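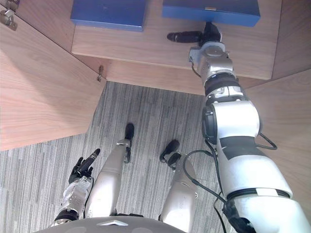 ## Progress report for May: Vokon storage handling project

Prepared by Flusell for Drodberg

In this period the robot completed 303 cabinet cycles. We must also report two safety stops, both in the same week. No person was hurt.

In both cases the right arm continued to push after the box had met resistance. The force limit was set to 110 newtons, and this value is too high for work close to furniture. The second stop was made by hand, with the emergency button.

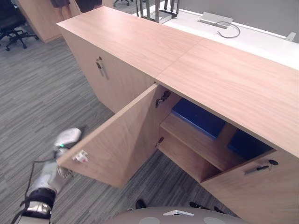 The door task was not affected by the fault, but we have checked it again for the same reason. Its force limit comes from the same settings file. The gripper works near the outer edge of the open door, beside the small white latch fitting, and a wrong limit there could damage the fitting or the hinges. We have now given each arm its own file, and the robot does not start if one of them is missing.

The connector task is paused. Its pins are small and we do not want to risk them before the new limits are tested.

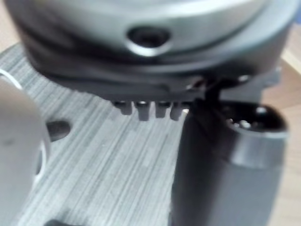

Mathebula wrote to us that the pause is correct, but asked that the wrist force sensors be calibrated again before any contact work continues. We agree. The calibration will take two working days and needs no additional budget.

Open points for June:

- calibration of both wrists
- repeat of the cabinet cycles with the lower limit
- written stop procedure, to be sent to Drodberg for approval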